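Our robotics club is up to 123 hours of practice on the coffee project, and I still look forward to every single one (my family will tell you I talk about little else). Senan Keogh wrote most of the pouring code back in October, and Gearóid Rafferty has been patiently rewriting it ever since, with a lot of good-natured grumbling on both sides!

We settled on a glass pitcher and a brown paper filter, mostly on my say-so, and I'll admit glass is a hard thing to hand a bunch of beginners.

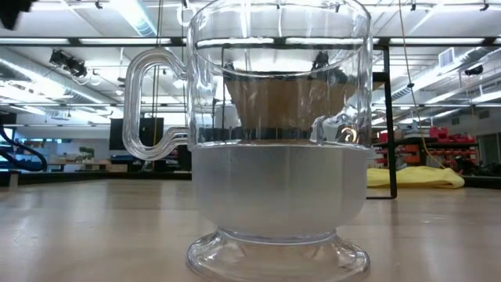
Anyway, Cathal Ó Riain wants us to try slower pours next, and I think he's right, though it means starting the log over at run 128. If you live nearby and like to tinker, do come along, and bring a mug.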